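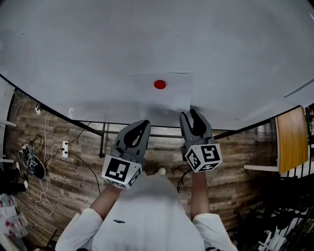
1. Where the disk task stands

Progress report to Viraveck, hand-demonstration work package
Prepared by Bastian Kuhlmann, Putstead
Saturday, March 17, 2018

The task is the one agreed in the work plan: a small red disk lies on a sheet of white paper, and the operator picks it up and sets it down again using a pair of hand-held grippers with marker cubes. The view comes from head height. No robot moves during recording. The gripper poses are recovered afterward from the cubes, and Dudis, our replay software, turns them into motions for the arm.

We recorded 1,420 demonstrations through the end of February. Of these, 913 passed the checks and went into training. I would ask you to read the second number as the real one. The first appeared by itself in our last quarterly summary, and I have since seen it quoted in a slide deck as if it were a measure of progress. It measures how long people stood at a table.

2. Why so many were thrown out

Most of the rejected recordings failed for one reason. When the operator turns a wrist to bring the fingertips flat to the paper, the marker cube turns with it, and for part of the motion no face is readable from above. The pose estimate then either freezes or jumps. A freeze is easy to catch. A jump of a few millimeters is harder, and on an object this flat a few millimeters decides whether the fingers close on the disk or on paper.

We tightened the check in February and re-ran it over everything, including material we had already accepted. That is why the accepted count in this report is lower than a simple extrapolation from the last one would suggest. I would rather lose the recordings now than explain the policy's behavior later.

The second reason was operator habit. After an hour or so people stop lifting the disk cleanly and start sliding it toward themselves until it tips up. It works for a person. Replayed on the arm, it drags the paper along. We had not told operators not to do this, so the fault is in our instructions. The revised sheet forbids sliding and asks for both grippers to start open, in view, below the table edge.

3. What the trained policy does

It reaches for the disk reliably. It does not grasp it reliably, and I am not going to put a percentage on that until the evaluation is run by somebody who did not also record the training data. Our internal trials were run by the same people, on the same table, with the same paper, under the same lamps. Success under those conditions tells us the software is connected correctly and very little else.

Two observations from those trials are worth passing on. With the paper turned a little from its usual position, the arm still went toward where the disk would normally have been before correcting. I take that as a sign that it has partly learned the table. And with the disk left off altogether, the arm went through the whole pick anyway and placed nothing, quite smoothly. The work plan describes this as "learning from human intent." I would ask that we drop the phrase from the next version.

4. Comparison with remote control

The plan also called for a comparison set collected by driving the arm directly from a control station, using the Pai interface. We have 11 sessions. Remote control is much slower per demonstration, and operators dislike it, mainly on account of the delay and having no feel for the table surface. On the other hand, every motion recorded that way is by definition one the arm can make, and there is no cube to lose sight of.

The proposal assumed hand demonstration would win easily. On recording speed it does. Once the rejected material and the hours spent checking it are counted, the gap narrows, and I am not yet convinced it survives. The checking hours were not logged separately before February, which weakens any figure I could give you now. They are being logged from here on.

5. Spending and schedule

Equipment is within budget. Operator time is over, owing to the re-recording, and I expect it to stay over through the next period. We have moved money from travel to cover it and are not asking for more at this point.

The milestone for two-handed tasks will slip. Both grippers are held in every session, but for the disk the second one mostly waits, and its recorded path is close to meaningless. Moving to a task where both hands matter before the single-handed grasp is sound would produce a larger pile of data with the same defect in it twice.

6. Next period

We propose 3 pieces of work, in this order.

Add marker faces at an angle to the present ones, so that one can be read through the full wrist turn. If this does not bring the rejection rate down sharply, we should discuss whether the cubes are the right method at all.

Record a new set with the paper and disk moved between takes according to a printed list. Left to themselves, operators put things back in the same place.

Have the evaluation run at your site, with your table and your staff. We will ship the arm configuration and the instructions and stay out of the room. I expect the result to be worse than ours.

A decision on the last item is needed before we book operators for the next block of recording. The list of rejected sessions, with the reason for each, is available on request.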